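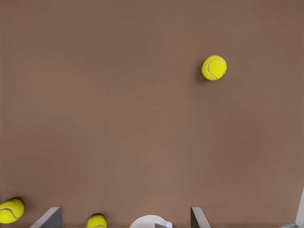
Plilline Teleoperation Pilot
Interim report to Stenstead, second reporting period

Where we are

The grant asked us to find out whether staff at the Estley site could teach a gripper arm simple pick-and-place tasks by driving it remotely, with no programming. We said in the first report that we had doubts. Most of them still stand.

We now hold 3,232 demonstrations of the tennis ball task, all of them recorded in simulation. The figure looks good on a slide and I would ask Stenstead not to put it on one yet. We have only gone through 482 of them by hand. Until the rest are checked we don't know how many are usable, and the automatic filter that came with the Solís software passes nearly everything we give it, including runs where the operator plainly gave up halfway.

What the operators do

Each run starts with balls on a plain brown tabletop. The operator sees the table through a view fixed near the gripper, with the two fingers at the bottom of the screen, and has to steer to a ball, close on it and lift. A ball out in the open is the easy case. Balls near the bottom of the view are harder, as the operator may have only part of one to go by and tends to back the arm off before trying again. Those extra moves get recorded along with everything else, and the model learns them too. We have watched it back away from a ball it could have picked up straight off.

New operators are slow for the first session and then get quick very suddenly. I am not sure quick is what we want. The fast runs cut corners near the table and the grasps are sloppier.

Claims we are not ready to make

The proposal said that skills shown in simulation would carry over to the physical arm at Estley. We have tried this on 2 occasions and would not call either one a test. The lighting was different, the table was shiny, and the arm's calibration was off on the second visit. The simulated table is smooth and matte with nothing printed on it. No bench at Estley looks like that.

Solís suggests adding random textures and lighting to close the gap. Maybe. Their own material on this is thin and we would like to see it work on our task before paying for the add-on.

Next period

Hand review continues, starting with the failed grasps. We will split the operators into 3 groups with different written instructions and compare the recordings. Collection of new runs stops until that is done, apart from a short Saturday session already booked for January.

Spending is on plan. The add-on license is the one item we would like to hold back, and we ask for Stenstead's agreement to that.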